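Bilder vom Bett: Ausräumen in Wutberg

Wer umzieht, lernt seine Kartons kennen. Unsere stehen seit Januar in der neuen Wohnung in Wutberg und wurden bislang vor allem umgestellt: vom Flur in die Küche, von der Küche zurück in den Flur. Das Schlafzimmer ist jetzt an der Reihe, und weil der Schreibtisch von Zervas noch immer »in Kürze« geliefert wird, muss das Bett als Sortierfläche herhalten. Es trägt die Aufgabe mit Fassung und einer karierten Decke, die schon bessere Falten gesehen hat.

Der Gipsbär kam ganz schlicht weiß ins Haus und wartet bis heute auf Farbe. Das Malset von Okora, 15 Töne, liegt vermutlich im Keller. Bis dahin reist er im offenen Pappkarton, in Gesellschaft einer Wasserflasche, und hält einen Arm in die Höhe wie jemand, der seit Stunden auf die Bedienung wartet.

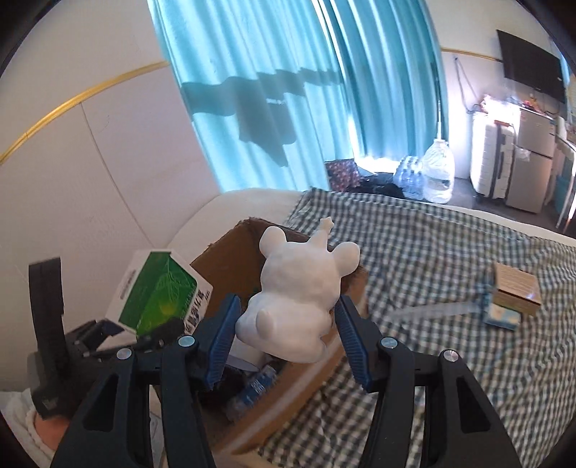
Für die kleinen Dinge gilt bei uns eine einfache Regel: Was in eine Hand passt, kommt zuletzt dran. Das Holzkästchen mit dem hellbraunen Deckel hat so schon zwei Umzüge überstanden, ohne je einen festen Platz zu bekommen. Das Lineal übrigens auch, und das wird wenigstens gebraucht -- die Regalbretter sollen auf Maß gesägt werden, und beim letzten Mal haben wir geschätzt. Man sieht es dem Bad bis heute an.

Als Nächstes kommt das Puzzle von Perance an die Reihe, 3.000 Teile, von denen nach dem Transport 500 lose in einer Einkaufstüte lagen. Die Tüte steht wieder im Flur. Neue Bilder gibt es, sobald das Regal hängt -- oder der Bär Farbe hat, je nachdem, was länger dauert.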